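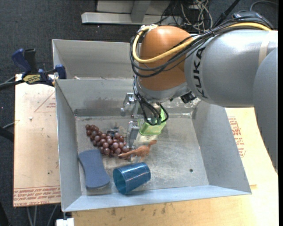 附件一 前箱箱底划痕及云状条痕,后箱部分可见

工单主题:金属箱箱底发白条痕反复出现,后壁下部有污迹
产品:Mosance 敞口箱,斜壁型
地点:Plindilbridge 样品间
提交人:Vandana Bhatt
处理人:Edgars Grigaitė
创建日期:31/01/2019
优先级:普通
状态:已关闭,留一项待跟进

【问题描述】Vandana Bhatt
前箱箱底有云状发白条痕,中部和右半部最明显,同一区域还有划痕。后壁下部颜色较深,像是蹭上去的污迹。箱子按清洁说明擦洗,使用 Ultside 中性清洁剂,擦完当时看不出问题,晾干后条痕又出现。
请确认三点:
条痕属于残留还是板面损伤。
划痕是否需要换箱。
箱底右侧的圆孔是否为原有孔。交接清单上没有写这个孔,我们不确定要不要堵。
附件一拍摄时箱内放有葡萄、玩具动物等物品,集中在左半部和中部,没有清空。如需空箱照片请告知。

【回复】Edgars Grigaitė
已收到。暂不需要空箱照片,右半部板面露出的面积够看。请补充以下信息:
清洁剂配比,以及配好后存放多久。
擦洗用水是自来水还是纯水。
擦布材质,是否用过百洁布或钢丝类工具。
最后一遍是用清水擦还是直接晾干。
条痕用干布用力擦是否变淡。
在确认之前请不要使用酸性除垢剂,也不要打磨。圆孔暂时不要堵。

【补充】Vandana Bhatt
配比:每升水加清洁剂 50 毫升。配好后装喷壶,用完再配,存放时间没有记录。
用水:自来水。
擦布:超细纤维布。以前是否用过百洁布查不到,箱子九月从另一间转过来,转来时箱底已有划痕,但没有拍照留底。
最后一遍:没有清水擦,直接敞口晾干。
干布擦:条痕变淡一些,停手后边缘仍在。划痕没有变化。
另外,后面那只箱子也是同一批转来的,清洁方式一样,条痕问题没有单独查过。

【分析】Edgars Grigaitė
配比偏高。Ultside 标签上的日常用量是每升 13 毫升,50 毫升是重油污用量,用后必须过清水。现在的做法是高浓度、不过水、自然晾干,清洁剂和自来水中的矿物质都会留在板面。干布能擦淡,说明至少有一部分是残留。
划痕是另一件事。划痕会积残留,晾干后显得比实际更宽,所以要先把残留去掉再看划痕,顺序不要反。
后壁下部的污迹目前无法判断。可能是物品或手套蹭到,也可能是污水沿壁面干掉后留下的。斜壁箱在擦底面时容易把脏水推到壁根,请留意擦拭方向。

【操作步骤,第一轮】
一、清空箱内全部物品,另放托盘。软质物品和食品类物品分开放,不与清洁剂接触。
二、用干毛刷扫去碎屑。两箱相邻的边沿和箱底四角单独扫一遍,后箱左下靠近前箱上沿处有一小片浅色碎片,一并取走。
三、按每升 13 毫升重新配清洁剂,旧液倒掉。
四、湿布擦箱底,由左向右单方向擦,不要来回打圈。每擦一道换一个布面。
五、后壁和左右侧壁从上往下擦,壁根处另用一块布收水。
六、纯水擦两遍。圆孔周围用拧干的布,不要让水积在孔边。
七、立即用干布擦干,不要晾。
八、擦干后静置,次日同一位置、同一灯光下查看。
请记录哪一块区域仍有条痕,用左、中、右三区标注即可,不需要画图。

【第一轮结果】Vandana Bhatt
已按步骤执行。次日查看:
左区:无条痕。
中区:条痕大部分消失,剩几处雾状斑,侧光可见,正面看不明显。
右区:条痕变淡,未完全消失。划痕轮廓比之前清楚。
后壁下部:颜色变浅,擦布上有灰色,壁根仍有一条深色线。
左右侧壁:无异常。
擦拭用时 19 分钟,不含清空和放回物品的时间。
纯水用掉的比预计多,第六步换了一次布。

【回复】Edgars Grigaitė
中区和后壁的变化说明残留和可去除的污迹占主要部分。右区请做一次局部测试,不要整面处理:
在右区靠右壁处选一小块,避开圆孔。
用纯水浸湿的布覆盖,时间最多 14 分钟,期间布不能干。
揭布后用同一块布轻擦,再换干布擦干。
对比测试块和旁边未处理的板面。
如果测试块明显变干净,按同样方法分块处理右区剩余部分。如果没有差别,停止,不要延长覆盖时间,也不要换更强的清洁剂。
后壁壁根那条线用布包住塑料刮片的边缘,沿壁根横向推一次。不要用金属刮片。

【第二轮结果】Vandana Bhatt
测试块比旁边干净,条痕基本看不到,已按此方法分块处理右区。处理后右区只剩划痕和一处雾斑,雾斑在两道划痕之间,擦不掉。
壁根深色线推掉大半,余下部分在折弯处,布进不去。
用指甲横向划过右区划痕,多数没有挂手感,有一道能感觉到。这一道在靠前沿的位置,短,边缘没有翻起,用布拖过不挂丝。

【圆孔核对】Edgars Grigaitė
已向 Wuyts 调取箱体图纸。右侧圆孔在图纸上有,位置与附件一相符,属于原有孔。图纸没有注明用途,也没有配套堵头的料号。
结论是不堵。交接清单漏写,请在清单备注栏加一行:“箱底右侧圆孔一个,原有,保持敞开。”小件物品不要放在孔边。照片里物品离孔较远,这样摆放没有问题。
清洁时注意孔内会存水,擦完后用棉签绕孔内沿走一圈,再查看箱子下方台面是否有水滴。

【判定】
条痕:残留,非板面损伤。原因是配比过高、未过清水、自然晾干。
后壁污迹:可去除,折弯处少量残余,不影响使用,列入观察。
划痕:使用痕迹。无翻边、不挂丝,不满足换箱条件。
右区雾斑:擦不掉,按板面磨损处理,不再清洁。
圆孔:原有,不处理。

【清洁说明修改】
原说明第二条“使用清洁剂喷洒后擦拭并晾干”作废,改为:
“按标签日常用量配液,湿布单方向擦拭,纯水过两遍,干布擦干。”
原说明未写擦布种类,补充为超细纤维布,禁用百洁布、钢丝球和金属刮片。
喷壶贴配制日期标签,隔夜液倒掉。
箱壁清洁放在箱底之前。第一轮步骤是先底后壁,壁上流下来的水需要再擦一次箱底,顺序应调换,这一点是我写步骤时的疏漏。
硬物放入箱内时提起再放,移动位置时不要贴着箱底拖。

【客户确认】Vandana Bhatt
修改后的说明已打印,贴在水槽旁。旧版已撤下。交接清单已补圆孔备注。
有一个问题:后箱是否需要同样做覆盖处理?后箱清洁频率低,物品也放得少。

【回复】Edgars Grigaitė
先按新说明正常清洁一次,干后查看。没有条痕就不用覆盖。有条痕再做局部测试,测试方法同右区,结果写在本工单下面即可,不用另开。
请顺便看后箱箱底有没有同样的圆孔。调来的图纸只对应前箱型号,后箱我这边没有资料。

【待跟进】
后箱清洁结果及圆孔情况,由 Vandana Bhatt 补充。
后箱图纸,由 Edgars Grigaitė 向 Wuyts 索取。

工单关闭原因:主要问题已解决。后续补充不会重新打开工单,如条痕在新说明下再次出现,请点“重新打开”并附空箱照片。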